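Dilter 279 Desktop Printer
Set-Up Guide
Section 2: Unpacking, Connecting and Loading

Read the safety sheet in the box before you start. This section covers the printer from the time you open the carton to the first test page. Scanning is covered in Section 3, and cleaning in Section 4.

Before you begin

Choose a flat, steady surface that can hold the weight of the printer with both trays full. Leave a hand's width of open space behind the printer and on the left side, where the fan vents are. The front needs enough room for the output tray to slide all the way out.

Keep the printer away from heaters, humidifiers, open windows and direct sun. A garage or porch is not suitable in cold or damp months.

You will need a grounded wall outlet, the name and password of your wireless network, and paper. Paper is not included.

CAUTION: The printer is heavier at the back than at the front. Lift it with both hands in the molded grips on the sides. Do not lift it by the scanner lid or the output tray.

Unpacking

1. Set the carton upright and cut the tape along the top seam. Keep the blade shallow. The power cord lies directly under the flaps.

2. Take out the accessory box, the power cord and the foam top piece.

3. Lift the printer straight up and set it in place. Remove the plastic bag.

4. Peel off all of the orange tape. There is tape on the scanner lid, the front cover, the main tray and the rear door. The strip inside the rear door is easy to miss. If it stays in, the printer will report a jam the first time it feeds a sheet.

5. Open the front cover and pull the orange shipping block toward you until it comes free. Keep the block. It must be put back before the printer is moved or shipped.

NOTE: Keep the carton and foam until the warranty period is over. Printers sent for service in other packaging may be returned unrepaired.

Installing the toner

The starter cartridge in the accessory box prints almost 1000 pages of ordinary text. Pages with pictures or heavy black areas use more toner and lower that number. Replacement cartridges are sold under the Fulen name.

1. With the front cover open, take the cartridge out of its bag. Do not touch the green roller.

2. Hold the cartridge level and rock it gently from side to side a few times.

3. Pull the plastic tab on the end of the cartridge straight out until the whole strip is free. Throw the strip away.

4. Line up the arrows on the cartridge with the arrows inside the printer. Slide the cartridge in until it clicks.

5. Close the front cover. If it does not close fully, take the cartridge out and put it in again. Do not force the cover.

CAUTION: If toner spills on your skin or clothes, wipe it off with a dry cloth and then wash with cold water. Hot water sets the toner. Do not use a household vacuum cleaner to pick up spilled toner.

Connecting the power

1. Plug the cord into the back of the printer first, then into the wall outlet. Do not use a power strip that has other large appliances on it.

2. Press and hold the power button until the screen lights up. The printer runs through a start-up check and makes clicking and whirring sounds while it does so. Leave the covers closed during the check.

3. Choose your language with the arrow keys and press OK.

4. Choose your country or region and press OK. This setting controls the default paper size. If you choose the wrong one, you can change it later under Menu, General, Region.

5. Set the time. The printer uses a 24-hour clock unless you change it under Menu, General, Clock.

If the screen stays dark, check that the cord is pushed all the way into the socket on the printer. It is a tight fit and needs a firm push.

Connecting to a wireless network

The printer can be used with a cable or over a wireless network. If you plan to use the cable, skip to the next heading.

1. On the printer, press Menu, then Network, then Find Networks. The list takes a short while to fill in.

2. Choose your network and press OK.

3. Enter the password. Capital and small letters count as different letters. Press the Shift key on the screen to switch between them.

4. Wait for the blue network light to stop blinking. A steady light means the printer is connected. A light that turns orange means the password was not accepted.

5. On your computer or phone, install the Sirko print app and open it. Tap Add Printer and choose Dilter 279 from the list.

NOTE: Your computer or phone must be on the same network as the printer when you add it. Guest networks often keep devices from seeing each other. If the printer does not show up in the app, check whether either one has joined the guest network.

If your router has been replaced or its password has been changed, repeat these steps from the beginning. The printer does not pick up the new password by itself.

Connecting with a cable

1. Install the Sirko app on the computer before you connect the cable.

2. When the app asks for the type of connection, choose Cable.

3. Plug the square end of the cable into the back of the printer and the flat end into the computer. Connect it directly, without a hub.

4. Wait for the message Printer Found, then click Finish.

The cable and the wireless connection can't both be active. Plugging in the cable turns the wireless connection off until the cable is removed and the printer is restarted.

Choosing and preparing paper

Use plain copy paper made for laser printers. Colored paper is fine if the color can stand heat. Do not use coated inkjet photo paper, paper with staples or tape on it, or paper that has been folded. Coated inkjet paper can melt onto the heated roller, and that damage is not covered by the warranty.

Store opened packs flat, in their wrapper, in a dry room. Paper picks up moisture from the air and begins to curl, and curled paper is the most common cause of jams in this printer.

1. Take out only as much paper as you plan to load.

2. Hold the stack loosely at one end and fan it. Turn it around and fan the other end.

3. Lay the paper on a clean, flat surface. Take out any sheets that are bent, torn or marked.

4. Square up the edges before you pick up the stack.

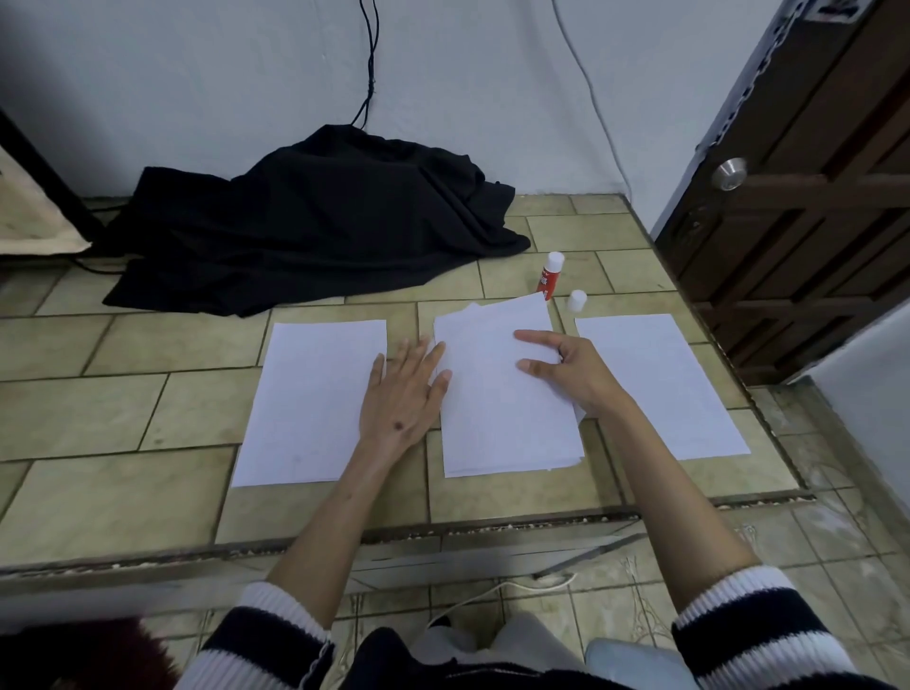

Can I print on the back of sheets that have already been used?

Used sheets can go through the manual slot one at a time if the first side was printed on a laser printer and the sheet is still flat. Do not load them in the main tray, and do not use sheets that were printed with inkjet ink.

Loading the main tray

1. Pull the tray out until it stops, then lift the front slightly and take it off the printer.

2. Squeeze the blue side guides and slide them apart.

3. Set the rear guide to your paper size. The sizes are marked on the floor of the tray.

4. Put the paper in with the side to be printed facing down. For letterhead, the top of the page goes toward the front of the tray.

5. Check that the stack is below the fill line and under the small hooks on the side guides.

6. Slide the side guides in until they just touch the paper. If the paper bows up in the middle, the guides are too tight.

7. Put the tray back and push it in all the way.

8. When the screen asks for the paper size and type, choose them and press OK.

CAUTION: Do not pull the tray out while the printer is printing. A sheet may tear and leave pieces under the pickup roller.

Printing the test page

1. Press Menu, then Reports, then Test Page.

2. Press OK. The first page comes out more slowly than later ones while the heater warms up.

3. Look over the page. The text should be sharp and the gray bars should be even from left to right.

If one side of the page is lighter than the other, take the cartridge out, rock it again and put it back. If the page is blank, the plastic strip is still in the cartridge.

If the printer shows code 13, the rear door is not closed. Open it, check for tape or paper, and close it until both sides click. If code 13 comes back, turn the printer off, unplug it, wait a few minutes and start it again.

A slight smell during the first few pages is normal and goes away as the heater is used.

Getting help

If the test page does not print after you have gone through this section, write to Fulen Customer Service, Prikcombe. Include the serial number from the label inside the front cover, the code on the screen if there is one, and the type of paper you loaded. Phone support is closed on Wednesday mornings.

Set-up guide text: Volodymyr Horobets

Continue to Section 3, Scanning and Copying.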